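Gresis Household Archive
A thread on storing small items at home: boxes, surfaces and labels. The advice reflects the practice of our lending and storage department. (1/14)

The department looks after over 300 small collections on behalf of local families. Most came to us in shoe boxes, cookie tins and kitchen drawers. The same questions come up in nearly every intake meeting, and this thread sets out our standard replies. (2/14)

First, sorting. Please sort by size before sorting by subject. Buttons, keys and badges may belong to one story, but heavy pieces will scratch light ones if they share a compartment. The story can be kept together on paper. (3/14)

Édgar Usuga, head of intake, recommends one sitting per drawer. A drawer that is half sorted should be closed and marked with a slip reading "in progress," with the date. Other members of the household are asked to respect the slip. (4/14)

Second, the work surface. A plain, pale tabletop is preferred. Patterned cloths hide pins, beads and screws, and newspaper leaves ink on fingers and on objects. Fold the cloth away and work on the table itself, or on a large sheet of white paper weighted at the corners. (5/14)
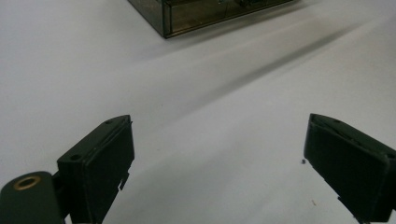

Third, the choice of box. The department accepts clear, tinted and opaque boxes, provided that the lid closes fully without tape. Tinted plastic, such as the see-through smoky-brown box on the white tabletop, is suitable for mixed small items that are taken out often. White surfaces also show up stray specks, and these should be wiped away before any box is filled. (6/14)

Opaque boxes remain our preference for printed paper, ribbon and dyed thread. Tinted plastic should not be relied on to keep light from these materials. If a tinted box must be used, keep it in a closed cabinet. (7/14)

We are often asked about the Flarno divided tray. Members may use it for beads and watch parts. Please do not stack more than two – the lower tray tends to bow, and the dividers then no longer meet the lid. Small pieces travel between compartments as a result. (8/14)

Fourth, cleaning. Wash an empty plastic box in lukewarm water with a little dish soap, rinse it, and leave it open overnight on a towel. Scouring pads are not permitted for boxes on loan from the department. Old sticker residue can usually be lifted with a drop of cooking oil, followed by a second wash. (9/14)

Fifth, labels. Soon-im Yook, who maintains our catalog, asks that every box carry two labels: one on the short side and one inside the lid. The outer label gives the box number only. The inner label gives the contents, the family name and the name of the person who packed it. Pencil is acceptable. Felt-tip pen is not. (10/14)

Box numbers run in a single series for all families. The most recent number issued is 1,377. Members who have boxes bearing an older letter code should keep using that code until new labels arrive by mail. Please do not renumber boxes at home. (11/14)

Sixth, items that should not be boxed. Batteries must be removed from watches, toys and flashlights and taken to a collection point. Rubber bands should be replaced with cotton tape. Matchbooks may be recorded in the catalog, but the matches themselves are not accepted. Medicines of any age are returned to the family at intake. (12/14)

The Guzmán family papers and sewing supplies have now been rehoused according to these rules. The work began in May under Latifa Ramadan and was completed by Kai Haberkorn. The loose buttons alone came to 1,700 and are stored by diameter. A list of the contents is available in the reading room on request. (13/14)

Revised label sheets take effect on December 1, 2019. They may be picked up at the front desk or requested by mail from Jhair Usuga in the supplies office. Please state how many boxes you have at home and whether any of them are on loan from us. Sheets for the Trelero cabinet drawers are a different size and must be requested separately. (14/14)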